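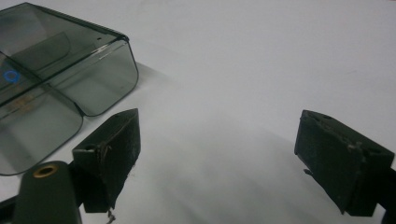

5 min read

Skidar: lid handling with hand-held grippers
README and data card, last edited 12/12/24

Filed under: Automation at Work / Datasets / Packing

Welcome, and thank you for opening the README before the data folder. Skidar is a collection of recordings made at the Vorell packing plant in Sindville, where clear hinged boxes get opened, filled, and closed all day long. We recorded people doing the lid part of that job with hand-held grippers so that a pair of robot arms can learn it from them. Much of what follows covers the files, but a good deal is about the packing crew, since they did the work and will be standing next to the arms when they come.

What is in it

There are 1,555 recordings in the main folder and 234 more in a folder called "set_aside". Each recording covers one attempt at one step: open the lid, hold it upright, steady the box, or close it. The set-aside folder is for attempts where the grip slipped, the box slid away, or the person stopped partway and started over. Please don't delete it to save space! Balakrishnan Suvarna, who trains the models, asked for those recordings early on and uses them nearly every week.

Every recording comes with a small text file giving the step, the operator number, and a free note. The notes are in the operators' own words and we have left them that way, spelling included. Some say "ok" and some run to half a page.

How a recording is made

The operator stands at a white table with a box in reach. Some steps need one gripper and some need 2, usually with one holding the lid and the other keeping things steady. The camera rides on the gripper, so you mostly see two dark fingers and whatever is between them, with now and then part of a colleague's hand coming in from the side.

Clear plastic is a nuisance to film, and we knew that going in. A lid can show up as little more than a thin line down one edge, and the lamps leave glare and reflections that move whenever the lid does. We thought about putting matte stickers on the boxes. Iwona Bielecka, who has packed for Sobczak orders longer than anybody else in the hall, pointed out that the customer's boxes would never have stickers on them, and so the stickers stayed in the drawer. 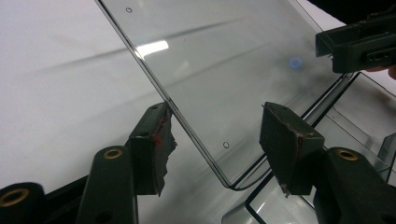
Gripping a clear panel near its rounded lower corner.

The coverings on the finger pads wear down. You will see fraying, loose fibers, and torn bits hanging off them in plenty of recordings. We replace them when an operator says the grip feels wrong, and the replacement goes in the notes if somebody remembered to write it down (we are getting better at this). If your model looks at the fingertips closely, keep a mix of worn and fresh pads in your training split.

The people who recorded

Operators came from the packing crew and took part during paid hours, in blocks of 15 minutes with a break after each one. The first plan had much longer blocks. Wiesława Szulc tried one, put the gripper down, and told us her wrist had gone stiff and that she would not ask anyone on her shift to do the same. We changed the plan that afternoon and threw away the old timetable.

Operator numbers are not linked to pay, speed, or attendance records, and the plant office does not have the list. Faces are removed from the recordings wherever they appear. Hands and sleeves are not. Anyone on the crew can ask Przemysław Gajewski to take their recordings out, and he will do it without asking why.

What changes in the hall

The arms are meant for opening and holding lids on the long Sobczak runs, the part of the job people complain about most, because a thumb on a stiff lid for a whole shift gets sore. Filling stays with the crew, and so does checking for scratches. Vorell has agreed in writing that packing hours will not be cut during the trial, which starts in January. What happens after the trial is still being talked over, and we would sooner say so than let a data card make promises for the company.

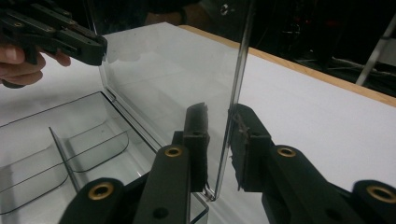

There are worries too, and they belong in this file as much as the folder names do. Szymon Cieślak has said that lids are when people chat, and that filling takes more attention, so a shift made up only of filling and checking might feel longer and lonelier than the old one. Because of that, crew members will swap between the arm station and the regular tables during the trial, and they will set the swap times among themselves. Iwona also asked for a stop button on each side of the station, and both are on the drawing now.

Known limits

All the recordings were made on clear plastic boxes, so please don't expect much on cardboard or metal tins. The tables are white and brightly lit. Left-handed operators are few, and their notes say so. We have not labeled how hard anyone was squeezing.

Using the data

Skidar may be used for research and for work inside Vorell. It may not be used to time, rank, or identify the operators. If you find a mislabeled step, send the recording number to Przemysław along with what you think it should say. He answers everything, though sometimes slowly when the Sobczak orders are going out.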